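About us

Hello, and welcome to Galindo! I'm the one who answers the phone, and very often the one holding the screwdriver too. We take in old office computers, mostly the big workstations that firms clear out when they upgrade, and we strip them, clean them and build them back up for schools and small businesses.

I started doing this in a spare bedroom with 240 machines stacked up the stairs (not my finest idea). We've since moved into a proper workshop on the Mindonen estate, with benches, decent lights and a kettle, and by last October we had sent out 1,597 computers.

I do love the heavy old towers. They come apart nicely, the parts are easy to get hold of, and you can see where every cable goes once the side is off. Each one gets the same going-over: dust out, power supply tested, memory checked, fresh paste under the processor cooler. Drives are wiped before anything else happens, and you get a certificate for each one.

Got a cupboard full of old kit? Give us a ring! We collect for free if you have ten or more, and smaller lots can be dropped off at the side door, next to Lurnisex Tiles. Please leave the power leads in the box, we never have enough of them.

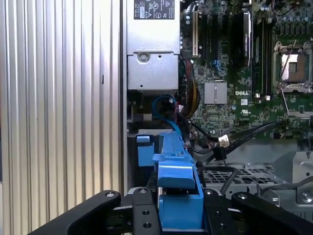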